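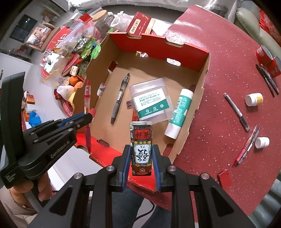
Marwa Alaoui

Same number of council seats with almost 300 fewer votes. Is this normal, and would a joint list have changed it?

We had our town council election in Rarnow and I am trying to understand the seat numbers before a residents' meeting where I will be asked about them. I helped one of the lists with leaflets and door knocking, so I am not neutral, but I would like a neutral answer.

The council has seven seats. Four lists ran. The biggest one, the mayor's list, got three seats. Our list, Open Rarnow, got 1,483 votes and 2 seats. The Zumness Road list got 1,186 votes and also 2 seats. A small list called Young Rarnow got 137 votes and no seats.

People on our side are saying this can't be right, because we beat Zumness Road clearly and ended up level with them. One person wants to file a complaint. Another says that if Young Rarnow had run together with us we would have three seats and the mayor would have to deal with us instead of with Zumness Road. There were talks about a joint list in January and they broke down over who would be second on the ballot, so there is some bad feeling about it now.

The notice on the town hall door says the seats were given out "by the highest averages method with divisors 1, 2, 3 and so on." It lists the votes and the names of the people elected and not much else. I don't have the paper in front of me and did not write down the mayor's total, sorry.

My questions:

Can two lists end up with the same number of seats when one is that far ahead?

Would the joint list have given us the third seat?

Is there any point in a complaint?

Please keep the math simple. I can divide, but I will have to repeat it out loud to people who are already annoyed.

3 answers

Kamlesh Jaiswal

This happens all the time, it's how they keep the same people in charge. Where I used to live the mayor's list always got more than it should and everyone knew it. The bigger party always wins under these systems and the second one pays for it. You should ask for a recount and see if the numbers change, it can't hurt. Also look at whether the seats are drawn by district because if Zumness Road is one district they could have packed it.

Comments on this answer

Marwa Alaoui: There are no districts, the whole town votes on one ballot. Nobody has questioned the vote counts either, only how they were turned into seats.

Harish Negi: A recount can hurt a bit. In some towns whoever asks for it has to leave a deposit, and you don't get it back if the result stands.

Kamlesh Jaiswal: OK, didn't know about the ballot. I still think the system is bad.

Hemant Chauhan (accepted answer)

Yes, it can happen, and from the numbers you give I would say the seats were shared out correctly. The joint list would not have gotten you a third seat.

The method on your notice is usually called D'Hondt. Take each list's votes and divide them by 1, then by 2, then by 3, and so on. Put all the results in one table. With seven seats, you look for the seven highest results, and each one is worth a seat to the list it belongs to.

For your list:
1,483 divided by 1 is 1,483
1,483 divided by 2 is 741.5
1,483 divided by 3 is 494.3

For Zumness Road:
1,186 divided by 1 is 1,186
1,186 divided by 2 is 593
1,186 divided by 3 is 395.3

Young Rarnow has 137 and after that it only gets smaller.

The comparison that matters to your group is your third result against their second. Yours is 494.3 and theirs is 593. Theirs is higher, so they get their second seat before you get your third.

It feels wrong because people compare the two totals. A seat is a big step, though. In a seven-seat council each seat stands for hundreds of votes, and a lead of 297 was less than a full step. To draw level with their second seat you would have needed 1,779 votes (593 times 3), so you were 296 short of a tie and 297 short of beating them. It is a coincidence that this is the same as your lead. It comes out that way because their total happens to be even and the divisors are what they are — don't build an argument on it.

Now the joint list. Suppose every single Young Rarnow voter had voted for it, and you lost none of your own. That makes 1,620. Divided by 3 it is 540. Still lower than 593. So Zumness Road keeps its second seat and you still have two.

The other way for you to gain would be to take a seat from the mayor's list. You didn't give their votes, but we can work out the limits. If their third seat had come in below your 540, they would have had fewer than 1,620 votes. I assume "the biggest one" means bigger than that by some distance, but you need to check this on the notice. If the mayor's list had 1,620 or more, the joint list changes nothing. If it had less than that, tell me and I will redo the table, because then the answer is different.

On the complaint: there are two kinds of thing you can complain about, that votes were counted wrong or that the rule was applied wrong. You say nobody disputes the first. For the second, the table is the proof, and it doesn't help you. What you can ask for is the worksheet. Somebody at the town hall had to make one to get to the seven names, and in most places it is part of the election record that any voter can look at. I would ask for that first and decide afterward.

Comments on this answer

Marwa Alaoui: Thank you, this is exactly what I needed. I went back at lunch and copied the notice properly. The mayor's list had 2,100 even. Does that settle it?

Hemant Chauhan: Yes. 2,100 divided by 3 is 700 and divided by 4 is 525. So the seven highest are 2,100, 1,483, 1,186, 1,050, 741.5, 700 and 593. That is three for the mayor, two for you, two for Zumness Road. It matches.

Marwa Alaoui: And the eighth would have been the mayor again with 525?

Hemant Chauhan: As things stand, yes. With the joint list at 540 you would have been eighth instead. So in a council of eight the joint list would have been worth a seat. In a council of seven it wasn't.

Kamonchanok Onsri: Could you say how a tie is broken? You mention it but don't say.

Hemant Chauhan: It depends on the local rule. Some give it to the list with more votes overall, some draw lots. It doesn't come up here.

Harish Negi

I agree with Hemant on the table. A few things from having sat through this in Fistetlow, where we had the same argument two elections running.

First, check whether your town has a minimum share. Many do. If it's five percent, then Young Rarnow with 137 wouldn't have been in the table at all, whatever the divisors. It makes no difference to the result, but somebody will bring it up at your meeting. It's the strongest argument for a joint list next time, since those votes would at least go in.

Second, somebody will say a "fairer" formula would have fixed it. The usual one people mean is Sainte-Laguë, where you divide by 1, 3, 5 and 7. Using the votes you posted in the comment, your third result would be 1,483 divided by 5, so 296.6. Zumness Road's second would be 1,186 divided by 3, so 395.3. The mayor's third would be 420 and the fourth 300. You get three, two and two again. I would do that one on paper in front of people. In our case the two formulas gave different results and the meeting went on until nearly midnight.

Third, joint lists don't simply add up. Hemant says this in passing but I would put more weight on it. We ran a joint list once with a group led by a man called Štěpánek, and the total came in under what the two lists had gotten separately the time before. Some of his people stayed home and some of ours didn't like him. I have no way to prove which was more.

About dealing with the mayor: three out of seven isn't a majority, so that list needs one more vote from somewhere, and your two seats are worth as much as Zumness Road's two for that purpose. If your people want influence I would spend the time there. Ask which committees are still open and who is deciding. In Fistetlow that was settled in the first couple of weeks, mostly by phone, and the group that was busy writing a complaint got what was left over — in our case, cemeteries and street signs.

Comments on this answer

Marwa Alaoui: It is five percent, I found it in the town rules. Young Rarnow was under that. Thank you for the second table too.

Kamonchanok Onsri: Your mayor may not need anyone for ordinary votes if members are absent or abstain. Depends on how your rules count a majority, members present or all members.

Harish Negi: True. With us it was all members for the budget and members present for the rest.

Marwa Alaoui: I will look that up. We are not filing the complaint. One person is still unhappy but he agreed to look at the worksheet first.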